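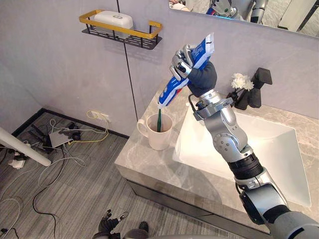
Handout 5: Comparing Hands at the Bathroom Sink
Ciltside Applied Robotics, Unit 2
February 2020

We use cookies to remember your preferences. Accept | Manage settings

Read this before the lab. Last term's group read it after the lab, and their reports have a certain flavor as a result.

What we are comparing

You will run the same small chores with two end effectors on the same arm. The first is the Akinola hand, with segmented fingers. The second is the Calska parallel gripper, which has two flat pads and no opinions. Both bolt to the wrist with the same bracket, and both take their commands from the same controller, so when something goes wrong you may not blame the controller unless it goes wrong with both.

The chores all happen at a vanity counter. Students ask every term why we don't start with blocks on a table. We did that for years. Everyone passed and could then pick up blocks.

Why toothpaste

A toothpaste tube is a nasty object from a gripper's point of view. One end is flat, the other is narrow, and the middle changes shape when you squeeze it. It also changes from one trial to the next, as the contents move around and the walls keep the dents you gave them. A full tube behaves like a firm sausage. A half-used tube behaves like a half-used tube.

A segmented hand can curl around the middle of the tube and spread the load over several contacts. The price is that you know less about where the tube is in the hand. It may sit at a slant, and the slant you get is rarely the slant you planned. If the task is to lower the narrow end into a mug, an error of a few degrees at the palm becomes an embarrassing error at the tip. Work this out on paper for your own grasp point before you run anything.

The parallel gripper has the opposite problem. The pads tell you quite well where the tube is, right up to the moment it pivots between them. Grasping nearer the flat end helps with squeezing and hurts with everything else.

The mug with something already in it

For the second chore, the mug already holds a toothbrush, and the tube has to go in beside it. The brush handle is thin and stands up right where you want to be. Planners that treat the mug as an empty cylinder will drive the tube into the handle with great confidence. Three things to settle in advance:

- which side of the handle you come down on
- how much sideways contact you will allow before stopping
- what the arm does after it stops (freezing in place is an answer, though not a popular one)

Note the last one in your plan. "Operator intervenes" is accepted once per report.

Cameras and mirrors

The head camera looks down past the arm, so the wrist and forearm cover a fair share of the counter during the approach. Expect to lose the basin edge and whatever is behind the wrist. If your method needs to see the target the whole way in, choose the approach direction first and the grasp second.

Then there is the mirror. It shows the detector a second arm, which is a very good likeness and has no depth worth using. Mask the mirror region or reject detections behind the wall plane. One Havwood evaluation we reviewed skipped this step and reported 618 detected arms in 600 frames, on a robot using one of them. The authors called the result promising.

Glossy white basins cause a milder form of the same trouble. Check the depth image over the sink before trusting any clearance figure there.

Running the trials

Use the same start pose for both end effectors. Reset the tube by hand and photograph it flat on the counter, so that its shape is on record. Alternate the two devices in blocks of 5 and don't run one all morning and the other after lunch, when the tube is tired and so are you. Keep your feet clear of the floor cables. Stay where you can reach the stop button — a reach that involves climbing over the robot does not count.

Score each trial in the table on the course page:

Grasp: held / slipped / missed
Tilt at release: measured from vertical
Contact with brush: none / light / moved it
Contact with mug: none / light / moved it
Notes: short, and printable

A mug pushed across the stone and still upright is "moved it." A mug in the basin is also "moved it," with notes.

For the write-up

Two pages, plots included. Say which device you would choose for this counter and which for a counter you haven't seen; they can differ. Report your failed grasps by cause. "Bad luck" was the largest category last term and will be returned unmarked.

Reading for the next unit is the chapter on wrist compliance, up to the part where it gets cheerful.

5 shares | 2 comments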